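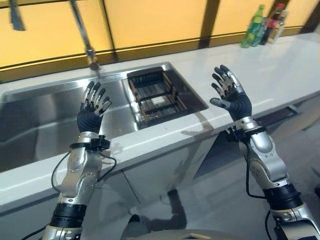

厨房台面

厨房台面，又称橱柜台面、操作台面，指厨房中安装在地柜上方、供备餐、烹饪、洗涤和放置器具使用的水平工作面。台面通常与水槽、灶具和后挡水结合成一个整体，是厨房中使用频率最高、受磨损最多的部位之一。除家庭厨房外，餐馆后厨、食堂、茶水间、船舶厨房和房车中也设有台面，但材料和尺寸往往与家用的不同。

名称

中文里“台面”一词原指桌台的表面，在橱柜行业中专指覆盖在柜体上的面板。旧式住宅中由砖砌成、上铺水泥或瓷砖的工作面多称“灶台”或“案台”，其中灶台侧重于生火做饭的部分，案台侧重于切菜和面的部分。整体橱柜普及以后，两者合为一体，统称台面，但口语中仍有许多人把整个工作面叫作灶台。粤语地区也有“灶头”“厨柜面”等说法。

英语中，北美多用countertop，英国则多用worktop，两词所指基本相同。日语称“天板”，在整体厨房的产品目录中常作“ワークトップ”。

历史

早期的厨房并没有连续的台面。在以明火和炉膛为中心的厨房里，切配食物多在独立的桌子或案板上进行，洗涤则在室外、井边或另设的洗涤间完成。中国北方的柴灶与火炕相连，灶体以土坯或砖砌筑，灶面抹泥或抹灰，锅直接嵌入灶口，灶面余下的空间很小，和面擀面一般另用案板。南方的大灶常设两到三个灶口，灶面铺砖，靠墙一侧留有放置油盐的小台。

十九世纪后期，欧美城市住宅的厨房面积缩小，家庭雇用佣人的情况减少，操作流程的安排开始受到关注。家政学的著作提出把储藏、准备和洗涤的位置靠近布置，并在橱柜前方设置固定的工作面。二十世纪初，北美流行一种独立式厨柜，上部存放面粉和调料，中部有可以拉出的搪瓷或镀锌板工作面，可以看作连续台面出现之前的过渡形式。

一九二六年设计的法兰克福厨房通常被视为现代整体厨房的先声。它在狭长的房间内沿墙布置柜体和工作面，窗前的工作面配有可以坐着使用的凳子，台面上开有收集菜屑的槽口。此后，柜体尺寸的标准化使连续台面成为可能，统一的高度和深度也逐渐固定下来。

第二次世界大战以后，高压装饰层积板在北美和欧洲大量用于厨房，价格低，颜色多，易于擦洗。二十世纪六十年代后期，以丙烯酸树脂和氢氧化铝为主要成分的实体面材问世，可以无缝拼接。以石英颗粒和树脂压制的石英石在八十年代以后逐步推广，二十一世纪初成为许多市场上的主要材料。由陶瓷原料高温烧成的大规格岩板出现得更晚，最初多用于外墙和地面，后来进入厨房。

在中国大陆，二十世纪八十年代以前的城市住宅多用水泥预制板或砖砌台，上贴白色瓷砖或铺水磨石。九十年代起，整体橱柜由沿海城市传入内地，早期台面以防火板和人造石为主，天然花岗岩也有使用。石英石后来居上，并形成了从板材压制、加工到上门安装的分工。

构造

一套常见的家用台面由面板、垫层、前沿、后挡水和各类开孔组成。

面板是直接接触使用者的部分。石英石面板的常见厚度为15毫米，也有更薄或更厚的规格。为了使外观显得厚重，前沿往往加贴一条同材质的板条，称为“加厚边”或“垂边”。天然石材面板较厚，不锈钢面板则只是一层薄板，内部衬以木质基材。

垫层位于面板与柜体之间，起支撑和找平的作用，常用铝合金条、石材条或多层板条。垫层的布置方式影响面板的受力。跨度较大的位置，例如洗碗机上方和拉篮柜上方，需要加密垫条。水槽柜因为开孔大，面板只剩前后两条窄边，是最容易开裂的部位，加工时一般在板底另粘加强条。

前沿的断面有直边、小圆边、斜边、鸭嘴边等形式。小圆边不易磕碰崩口，清洁也方便；直边外观简洁，但转角处要作倒角处理。部分台面在前沿做出略微高起的挡水线，可以阻止水流到柜门上，缺点是揉面和向外擦扫碎屑时有阻碍。

后挡水设在台面与墙面交接处，用于防止水渗入柜体背面。传统做法是将一条与台面同材质的板条垂直粘在后缘；人造石等可打磨材料能做成圆弧过渡，不留死角。墙面较平整时，也可以不做后挡水，仅以密封胶收口。

开孔包括水槽孔、灶具孔、龙头孔、电源插座孔等。孔的内角应做成圆弧，直角内角会使应力集中，受热或受压后容易从角部产生裂纹。灶具孔的四周要留出间隙，并贴隔热材料。

尺寸

台面高度以使用者站立操作时不需弯腰、不需抬肩为宜。中国橱柜行业常用的经验算法是以使用者身高的一半加上5厘米，得到切配区的高度。身高一米六的人按此计算，高度为85厘米。灶具本身和锅具会抬高手的位置，因此灶台区可低于切配区；水槽的盆底低于台面，水槽区则可略高。将三个区域做成不同高度的做法称为“高低台”。高低台在使用上较为舒适，但台面被分成两段，交接处较难清洁，灶具旁可以临时放置锅盘的平面也受到限制。

台面深度受柜体和电器尺寸的制约，家用厨房多为60厘米。靠墙设有管道或墙面不平时可适当加深。岛台和半岛的深度没有统一规定，一侧操作、一侧就座的岛台需要在就座一侧挑出，为腿部留出空间。吧台式就座面的高度可做到105厘米，配合高脚凳使用。高出操作面的部分还可以遮挡水槽和灶具，使餐厅一侧不直接看到杂物。

相对布置的两排台面之间要留出通道。一人操作的厨房通道可以较窄，两人同时使用，或柜门、烤箱门需要向通道开启时，通道应相应加宽。为轮椅使用者设计的厨房需要更大的回转空间，台面下方不设柜体或设可移动的柜体，台面高度也低于一般住宅，有的采用手摇或电动升降支架。

布局

台面的平面形式大致有一字形、双排形、L形、U形和岛形。

一字形台面沿一面墙布置，适合狭小的厨房和开放式单间，洗、切、炒依次排列。其总长度有限，水槽与灶具之间的切配区容易被压缩。双排形在两面相对的墙边各设一段台面，一般将水槽和灶具分置两侧，或集中在一侧而把另一侧用于放置小家电。L形利用相邻的两面墙，转角处台面较深，手臂难以触及内角，常用来放置电饭煲等不常移动的器具。U形提供的台面最长，对房间宽度的要求也较高。岛形在房间中部另设独立的台面，可以兼作餐台，若在岛上安装水槽或灶具，则需要预先在地面内敷设管线。

二十世纪中期提出的“工作三角”以水槽、灶具和冰箱为三个顶点，用三者之间的距离评价厨房布局。这种方法适合单人烹饪的情形。随着微波炉、烤箱和洗碗机的增加，以及多人共同下厨的情况增多，也有设计者改用分区的方法，按储藏、洗涤、准备、烹饪等活动分别配置台面。

材料

天然石材

用于台面的天然石材主要有花岗岩、大理石、石英岩和皂石。花岗岩硬度高，耐热性好，表面有细小孔隙，需要涂刷防护剂以减少油污渗入。大理石的主要成分为碳酸钙，遇到食醋、柠檬汁等酸性物质会失去光泽，留下发白的痕迹，多用于烘焙区和要求纹理的场合。石英岩外观有时与大理石接近，但硬度更高，两者在市场上常被混淆。皂石质地较软，不怕酸碱，旧时多见于实验室，使用中会逐渐变深，可以用砂纸打磨去除划痕。

天然石材受荒料尺寸限制，较长的台面需要拼接，接缝可见。同一批石材之间也有色差，选材时一般要看整板。

石英石

石英石又称人造石英石，以石英砂和石英颗粒为骨料，加入不饱和聚酯树脂和颜料，经混合、真空压制和加热固化后打磨而成。其表面硬度高，吸水率低，花色稳定。树脂成分不耐高温，热锅直接放在台面上可能造成变色或开裂，应使用隔热垫。切割和打磨石英石时会产生含结晶二氧化硅的粉尘，长期吸入可导致矽肺，加工场所需采用湿法作业、局部排风并佩戴呼吸防护用品。部分国家已对这类材料的加工和销售加以限制。

实体面材

实体面材在中国市场上常称“人造石”或“亚克力石”，由树脂和氢氧化铝粉构成，质地均匀，可以像木材一样锯切和铣削，接缝用同色胶粘合后打磨，几乎看不出痕迹。材料受热后可弯曲成形，因而能与同材质的水槽做成一体。它的硬度低于石英石，易被刀具划伤，但划痕可以打磨修复。

不锈钢

不锈钢台面不吸水，耐热，便于消毒，是商用厨房的主要选择。家用产品多以防潮板为基材，外包不锈钢板，表面有拉丝、压花、喷砂等处理。光面和拉丝面使用后会出现细密划痕，压花面较不明显。水槽可与台面焊接为一体，焊缝经打磨后没有缝隙。

木材

木质台面用橡木、榉木、胡桃木、柚木等硬木拼接而成，表面涂食用级矿物油或硬蜡油。木材随湿度变化而胀缩，固定时要使用带长孔的连接件，使板材可以移动。水槽周围的木质台面容易发黑，需要定期上油。端面朝上拼成的厚木台面可以直接切菜，多见于肉铺和烘焙作坊。

层积板

层积板台面以刨花板或中密度纤维板为基材，表面压贴高压装饰层积板，价格较低，重量轻，安装简便。前缘可以弯曲包覆，形成没有接缝的圆边。基材一旦从接缝或开孔处进水便会膨胀，且无法恢复，所以切口必须封边或涂密封剂。

陶瓷与岩板

瓷砖台面用普通墙地砖铺贴，耐热耐污，局部破损可以更换，但砖缝容易积存油垢。岩板为大规格薄型陶瓷板，耐高温、耐酸碱、耐刮擦，可以承受热锅。其脆性较大，运输、开孔和倒角都需要专门的设备和经验，边角受到撞击可能崩缺。表面花纹多为喷墨印制，部分产品的花纹并不贯穿板体，在切开的断面上可以看出差别。

混凝土

混凝土台面可在工厂预制，也可在现场浇筑，内部配置钢筋网或纤维，表面涂封闭剂。它的形状和颜色可以自由调整，自重大，柜体需要加固。细微的收缩裂纹较为常见，一般不影响使用。

颜色

白色和浅灰色台面能够反射光线，使狭小的厨房显得明亮，污渍也容易被发现，但茶、咖啡、酱油和姜黄等留下的颜色较为显眼，应及时擦去。深色台面不显污渍，却容易看出水垢、灰尘和指纹。带有颗粒或纹理的花色对碎屑和细小划痕有遮掩作用。采用纹理较大的板材时，拼接处的纹路走向需要在下料前排定，板材的损耗随之增加。

照明对台面颜色的影响较大。吊柜底部安装的灯带使光线直接落在操作面上，可以避免人体遮挡顶灯造成的阴影；抛光表面会映出灯珠的光点，哑光表面则不明显。

测量与安装

台面的加工一般在柜体安装完成之后进行。测量人员到现场用样板或激光测量仪记录墙面的实际形状，同时核对水槽、灶具和龙头的型号。新建住宅的墙角往往不是准确的直角，若按图纸尺寸直接下料，台面与墙面之间会出现楔形缝隙。

板材运到现场之后，先检查柜体是否水平，再铺设垫层，试放面板，最后粘接和打胶。面板与墙面之间应留出伸缩缝，以硅酮密封胶填充。L形和U形台面的接缝应避开转角内侧的应力集中处，也不宜设在水槽和洗碗机上方。转角内侧需做成圆弧。密封胶完全固化之前，不应在接缝附近用水。

长板的搬运受楼道和电梯轿厢尺寸限制。不能进入电梯的板材需由人工经楼梯搬运，或在工厂预先分段。

在翻新工程中，有时在旧台面上直接覆盖薄板，以减少拆除工作。这种做法会抬高台面，水槽和灶具需要重新安装，后墙插座与台面的距离也要核对。

使用与保养

日常清洁多用软布和中性清洁剂。钢丝球和含磨料的清洁粉会在抛光表面留下细痕。含氯漂白剂可使部分树脂类材料发黄，使用后应冲洗干净。水垢的主要成分是碳酸盐，可用稀释的白醋去除，但这一方法不适用于大理石和其他含碳酸钙的材料。

生肉和即食食品应使用不同的砧板，接触过生肉的台面需要先清洗后消毒。仅喷洒消毒剂而不去除油脂和残渣，消毒效果会明显下降。

热锅、刚出炉的烤盘和长时间工作的电热器具下面应放隔热垫。除了材料本身的耐热性之外，局部骤热造成的温差也可能使板材开裂，冬季室温较低时尤其需要注意。人不应踩踏台面，更换灯具或清洁吊柜时应使用梯凳。

常见损坏与修补

裂纹多出现在灶具孔四角、水槽前后的窄边以及接缝处，原因包括内角未做圆弧、垫层不足、柜体沉降和受热不均。细裂纹可以注入同色胶后打磨，贯穿性裂纹通常需要更换整段面板。

崩边多由锅具撞击引起，常见于水槽边缘。台下盆的石材开孔边缘暴露在外，较台上盆更易受损。小的缺口可用调色的环氧树脂或专用胶填补，填补处的光泽与原板略有不同。

台下盆脱落是另一类问题。水槽若只靠胶粘在板底，在长期潮湿和盛水的重量作用下可能脱开，较可靠的做法是另加支架或金属扣件承重。

密封胶发霉多见于后挡水和水槽周围，擦洗无效时应铲去旧胶，待缝隙干燥后重新打胶。

回收与环境影响

天然石材的开采和运输消耗较多能源，切割产生的石粉泥浆需经沉淀处理。边角料可以加工成窗台、门槛石或小块砧板，也可破碎后作为路基填料。石英石和实体面材含有固化后的树脂，不能重新熔融，再利用的途径有限。不锈钢可以作为废金属回收。木质台面拆下后经刨光可改作桌面或搁板，涂层中含有溶剂型漆的应与原木废料分开处理。

参见

整体橱柜
水槽
砧板
法兰克福厨房
人造石
矽肺

本条目最后修订于2022年10月15日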